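Stovero Community Help > Builds and Workshops > Grippers and Hand Tools

Hand-held gripper pair keeps dropping thin cards. Is it the pads, the angle, or me?

Asked on a Monday by flatfile_rarnport
Tags: grippers, finger pads, marker cubes, shared workshop

Hello all, and sorry in advance for the length of this, I never learned to write a short question.

I'm one of a handful of people building a pair of hand-held grippers at the shared workshop in Rarnport. The plan is to record ourselves doing little desk jobs with them (putting a card into a box, standing a bottle up, that sort of thing) and then use the recordings to teach a small arm that we hope to finish by October. The grippers track by the printed markers, and the tracking part has been lovely. I expected that to be the hard bit!

What we can't get right is anything flat. Bottles are fine, boxes are fine, a marker pen is fine nearly every time. A card lying on the desk is misery. We did 203 tries at picking one up over two evenings and I only called 14 of them clean, meaning it came up on the first squeeze and didn't slide out again before we got it over the box.

The version we started with has black finger pads with a diamond-pattern grip, and they meet in a V.
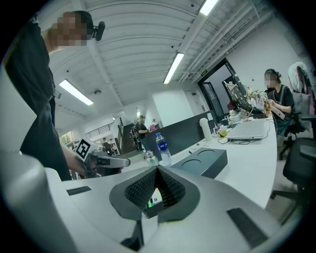

We printed the first set of pads from a design I found in an old thread on this site, and I have since tried a softer filament and a slower print, which made them nicer to touch and no better at cards. I also tried sanding the tips on one pair. That helped a little on one side and made the other side worse, so I suspect I sanded them unevenly — I was doing it by eye at the kitchen table.

Things I have wondered about:

1. The pads. Maybe a coarse texture is simply wrong for card and I should be using something smooth and sticky. I have a sheet of silicone from Norðdahl in the drawer and haven't cut into it yet.

2. The angle of approach. I tend to come down over the near edge of the desk with my left hand and try to pinch the card against the side of something, usually a box. The tips land at a slant and one touches before the other.
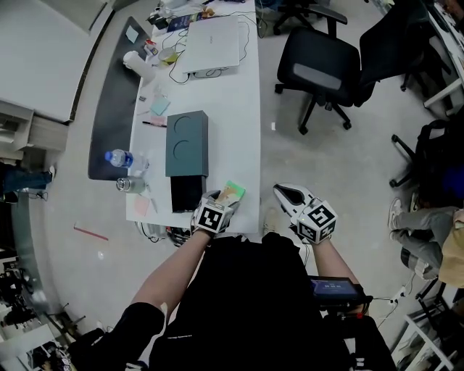
3. The desk. It's a smooth white top and the card just skates. On the long gray mat it's a bit better, but I don't want the arm to learn that cards only live on mats.

4. Me. My right hand does noticeably better than my left and I'm right handed, so you may draw your own conclusions. I've been trying to give the left hand half the work anyway, and I let the right one hang off to the side while I concentrate.

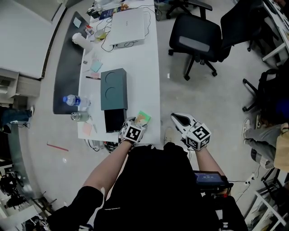

5. The squeeze. Our trigger linkage has some slop in it, and the last bit of travel comes all at once. With a bottle you'd never notice. With a card it goes from not holding to flicking it away.

I'd be grateful for a nudge about which of these to chase first. We only get two evenings a week in the space and I'd hate to spend all of them printing pads. Happy to measure anything anyone asks for.

3 answers

Answer 1 (accepted)
from bench_by_the_window, Flirkville

Welcome, and please don't apologize for the length, it saved me asking a lot of things!

I would start with number 5 and leave the pads alone for one more evening. We had very much the same trouble on our build and I went through 4 kinds of pad before I looked at the linkage, and I'm still a little sore about it. Hold the gripper up to a lamp and close it as slowly as you can. If the tips stop, wait, and then jump together, that jump is what is flicking your card. Ours came from the pin hole in the trigger being a hair too big. I drilled it out, pressed in a short bit of brass tube, and the jump went away almost completely.

After that, look at the tips themselves. Pinch a strip of plain paper and tug it. Then do it again with the paper only at the left edge of the pads, then only at the right. If one edge lets go easily, your pads aren't closing parallel, and the uneven sanding you mentioned would do exactly that. I would print a fresh pair and leave the sandpaper in the drawer.

Then the silicone, by all means. Cut two thin strips and put them only on the last bit of the tip, so you keep the texture further in for the heavier things. Thin double-sided tape holds well enough to test with. Clean the print with alcohol first or it peels.

As for technique — slide the card toward you until it hangs over the edge of the desk by a finger's width, then pinch the overhang. It's how most people pick up a card with their bare hands anyway, so I see no shame in teaching an arm to do it. Do mix in some picks from the middle of the desk once the hardware is behaving.

Let us know how the paper test goes, I'm curious.

Answer 2
from tapeandstring

silicone. had the same thing, fixed it in ten minutes. use the thin stuff, the thick stuff folds over

Answer 3
from oldmillrobotics

I'll disagree a little with the first answer about the edge of the desk. If most of your recordings have the card hanging over the edge, the arm will drag every card there first, even when there's a box in the way. Ours did, and it swept a full cup of screws onto the floor (my fault for leaving it there, but still). I'd keep those to a small share and label them.

Also, check that the cubes haven't worked loose on their mounts. It won't make you drop cards, but if a cube shifts between evenings your recordings won't agree with each other, and you'll be blaming the pads for that too. I put a pencil line across the joint on ours and glance at it before each session.

Comment on Answer 1, from flatfile_rarnport

Did the lamp thing tonight and oh dear, yes, the left one jumps like a frog. The right one hardly does it at all. So maybe my left hand is owed an apology! Brass tube is on order and I've printed one new pair of pads, no sanding. Will do the paper strips next session and come back with numbers. Pencil lines are on both cubes as well, thank you for that one.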